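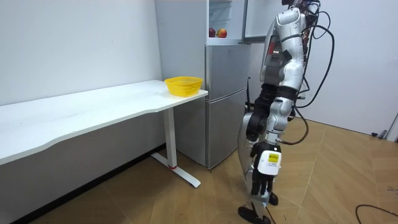 La nevera de dos puertas y la mesa blanca.

Ticket 182: agua en el fondo de la nevera (Etum combi, dos puertas)
Estado: abierto, a la espera de pieza
Destinatario: servicio técnico Gatham

Hola otra vez, soy la de la nevera que llora. Abro ticket nuevo porque el anterior se cerró solo cuando dejé de contestar (culpa mía, estaba convencida de que lo había arreglado) y no me deja reabrirlo. Copio aquí lo importante y sigo desde ahí.

El síntoma: agua debajo de los cajones de la verdura. Agua limpia, sin olor, que aparece de un día para otro y se queda ahí, en el hueco del fondo, hasta que alguien saca una lechuga y se moja la manga. La primera vez pensé en un tupper volcado. La segunda culpé a las fresas, que las guardamos lavadas y sin escurrir bien. A la tercera ya no había a quién echarle la culpa, saqué los cajones y lo recogí con una jeringa de cocina para saber de qué estábamos hablando: casi 100 mililitros en una noche. Parece poquísimo hasta que lo ves extendido sobre el cristal.

Por fuera no sale nada, de momento. Lo digo porque el suelo es de parquet clarito y es lo primero que me preguntasteis. He metido papel de cocina debajo por delante y lo reviso cada mañana.

Primera mañana, 8:15
Vacié el frigorífico entero. El congelador lo dejé como estaba, que iba bien y no quería abrir otro frente. Limpié la goma de la puerta con agua tibia y un poco de lavavajillas, sobre todo por el lado de la bisagra, que tenía unas migas que prefiero no fechar. Luego hice la prueba del papel: cierras la puerta con una hoja pillada y tiras. Agarra bien en todo el contorno menos en la esquina de abajo, donde sale con un pelín menos de resistencia. Le di un poco de calor con el secador y la recoloqué con los dedos, y ahora agarra igual que el resto.

Por si acaso nivelé también las patas. El manual de Etum dice que tiene que quedar un poco vencida hacia atrás, lo justo para que la puerta se cierre sola, y la mía estaba vencida hacia delante. Media vuelta a cada pata delantera y arreglado. Qué gusto, por cierto, una puerta que se cierra sola, llevábamos meses dándole con la cadera!

Resultado a la mañana siguiente: agua. Menos, quizá, pero agua.

Segunda mañana, 9:30
Me puse con el desagüe. Para quien llegue a este ticket buscando lo mismo (que yo me leí unos cuantos): en la pared del fondo del frigorífico, abajo, hay un canalillo con un agujero pequeño en el centro. Las gotas que se forman en esa pared bajan al canalillo, se cuelan por el agujero y acaban en una bandeja encima del compresor, donde se evaporan. Si el agujero se atasca, el canalillo rebosa y el agua se va a los cajones.

El mío tenía una pelusa verde que en otra vida fue perejil. La saqué con unas pinzas, pasé el palito de plástico que venía con la nevera (estaba en el cajón de las pilas, no preguntéis) y eché un chorrito de agua templada. Y ahí se quedó el agua, mirándome, sin bajar. Volví a meter el palito y noté que a un par de dedos de profundidad topaba con algo duro, que crujía.

Escribí a soporte con todo esto y me fui a tender.

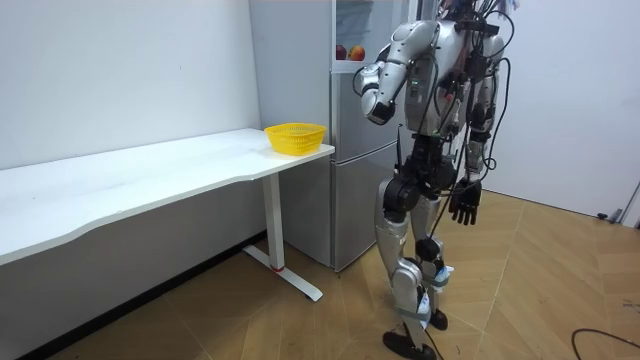

Gatham: Si el palito topa con algo duro y cruje, casi seguro es hielo en el tubo, y empujar más fuerte solo sirve para soltar el racor de atrás. Apague el frigorífico desde el panel, deje la puerta abierta y vaya echando agua templada con jeringa, poca cantidad cada vez, hasta que oiga caer agua en la bandeja. Nada de agua hirviendo ni de alambres. Cuando trague, mida la temperatura interior durante unos días y díganos si el agua vuelve a aparecer.

Vale, pues hice exactamente eso. Me senté en el suelo con un cazo de agua templada y la jeringa y fui echando y recogiendo, echando y recogiendo, con un paño debajo y un pódcast larguísimo. Para el que quiera saber cuánto se tarda: se me acabó el pódcast. Y de repente, glup, se lo tragó todo de golpe y oí el chorrito atrás. Me dio una alegría tontísima.

Eché un poco más con una gota de lavavajillas para arrastrar lo que quedara, sequé el canalillo, lo volví a encender y monté los cajones. Aproveché para reordenar las baldas, y ya puestos tiré dos botes de mostaza caducados y una cosa en papel de aluminio que no llegué a identificar.

Sobre la temperatura: el panel marca cinco grados, pero yo del panel me fío lo justo, así que compré un termómetro de esos con sonda, un Hoàng sencillito, sin aplicación ni nada. La sonda va en un vaso de agua en la balda del medio, que así no se vuelve loca cada vez que alguien abre para mirar si ha aparecido comida nueva. Coincide con el panel. O sea que frío hace, y ni de más ni de menos, y la teoría de mi familia de que «la tenéis demasiado fuerte» queda descartada por escrito en un ticket oficial.
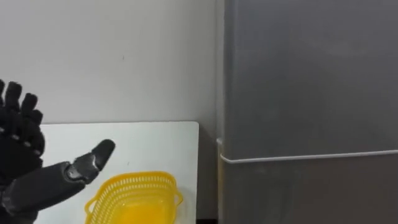 Seguí apuntando mañana y noche en una libreta, y todo estupendo. Canalillo limpio, cajones secos, la manga seca. Fue entonces cuando dejé de contestar al ticket viejo, ya digo. Me vine arriba.

Y a las dos semanas, lechuga mojada.

Esta vez fui directa al agujero. Nada de perejil, limpio como el primer día, pero el palito volvía a topar y a crujir en el mismo sitio. Repetí la operación del cazo y la jeringa, volvió a tragar, y entonces me puse a leer en serio, porque un tubo que se hiela siempre en el mismo punto no puede ser cosa de la verdura.

Encontré en el foro de usuarios de Etum un hilo bastante viejo donde comentaban que en algunos combis va una varillita metálica metida en el desagüe. Una punta toca la parte que se calienta un poco en cada descongelación y la otra baja por el agujero, y con eso le llega calor suficiente al tubo para que el hielo no se agarre. En las fotos del hilo se ve asomar una especie de ganchito. En la mía no asoma nada. He mirado con linterna, con el espejito del baño y con el móvil metido del revés, y no hay ganchito. Lo que sí hay es la muesca donde debería ir enganchado.

No tengo ni idea de si se cayó, si vino sin él o si se fue por el sumidero en alguna limpieza (la nevera la compramos de segunda mano, así que ve a saber). He mirado en la bandeja de atrás, por si hubiera caído allí, y había polvo, un imán de propaganda y nada más.

Llamé al almacén de recambios de Clellton. Me atendieron muy bien, pero la pieza no sale con el nombre que yo le doy, y con el que le da el foro tampoco. Me pidieron el número de la placa, que está en el lateral de dentro, detrás del cajón de abajo, y escrito con una letra para hormigas. Se lo mandé en foto. A las 17:20 me contestaron que sí existe, que va en una bolsita con el palito limpiador, y que las dos cosas solo se venden juntas. Pues nada, tendré palito de repuesto.
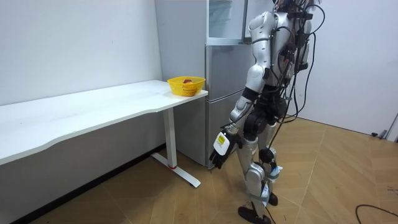
Mientras llega la pieza he puesto un parche, a ver qué os parece. En el foro hay quien se fabrica la varilla con hilo de cobre rígido pelado, doblado en forma de gancho, y dicen que les aguanta años. Lo he pensado mucho y al final no lo he hecho, porque me dijisteis que nada de alambres y porque no sé muy bien dónde tengo que engancharlo sin pinchar algo que luego cueste un dineral. Lo que hago es echar una jeringa de agua templada por el agujero cada noche antes de acostarme. Con eso traga bien y no ha vuelto a salir agua en los cajones, pero es como tener una planta más.

Dejo las dudas juntas para que no haya tanto ir y venir de mensajes:

La varilla, ¿entra por arriba sin desmontar nada o hay que quitar la tapa del fondo? En la hoja que me mandó Clellton viene el dibujo de la pieza suelta y ya está.

¿Tengo que descongelar el frigorífico entero antes de ponerla, o basta con dejar el tubo limpio?

Y la última, el compresor. Desde que nivelé las patas hace un zumbido un poco distinto, más grave, y al parar da un golpecito seco. No es fuerte, se oye solo si estás al lado y en silencio. Puede que lo hiciera antes y que ahora, de tanto estar pendiente, lo oiga todo. He comprobado que no toca la pared y que la bandeja de atrás no baila. Si me decís que es normal me lo creo y dejo de pegar la oreja.

Añado, 22:05: se me olvidaba, la goma de la esquina de abajo sigue agarrando bien, acabo de repetir lo del papel. Podéis tachar eso de la lista.

Añado, a la mañana siguiente, 7:50: cajones secos. En Clellton dicen que la bolsita sale hoy. En cuanto la tenga lo cuento por aquí, y esta vez prometo no dejar el ticket muerto.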